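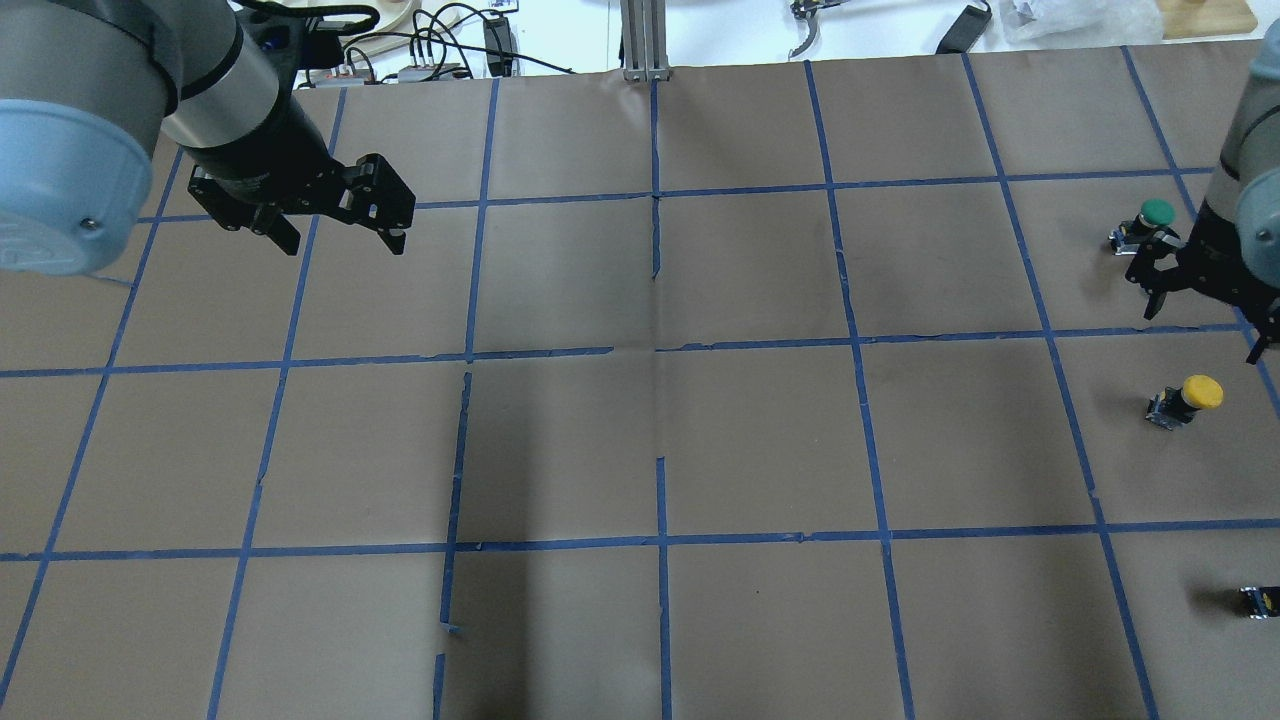
The taped work surface at the Corkodthorpe shared workshop, with both arms and the push buttons on the right.

CORKODTHORPE, 25 October 2024. Members of the Corkodthorpe shared workshop have released the build notes for Verer, a two-arm bench set-up put together on evenings and weekends. The notes cover the table, the arm mounts, the grippers and the control software, and can be downloaded free of charge.

Verer was started in July by Celina Michalski and Leszek Olszewski. Each arm carries a black parallel gripper. The work surface is brown kraft paper marked into a grid with blue painter's tape. Software addresses each cell by column and row, and a task file states which cell holds which part.

The first published task is button pressing. A green and a yellow push button, each on a small dark base, stand in neighbouring cells on the right-hand side. The controller picks a colour, moves the nearer arm over the cell and lowers the closed gripper until the switch contact is made. The press is logged from the switch itself and not from the arm's position.

In the latest bench run the set-up made 1,000 press attempts, of which 864 were logged as complete. Of the failed attempts, 77 were traced to a base shifting on the paper. The remainder are listed by cell in the notes.

"The tape is laid by hand and the cells are not all the same size," said Michalski. "We measure the centre of each cell once and store it. Re-laying the paper means measuring again, which takes 14 minutes with two people."

Nithin Palaniappan wrote the control software. It runs on an ordinary desktop computer and keeps separate settings for each arm. A shared stop input halts both arms.

Planned changes include screw-down bases for the buttons and a second task in which one arm passes a part to the other. No date has been set for either.

Build notes, the parts list and the run log are available from the workshop on request.

Press contact: Pantelis Vlachopoulos, Corkodthorpe shared workshop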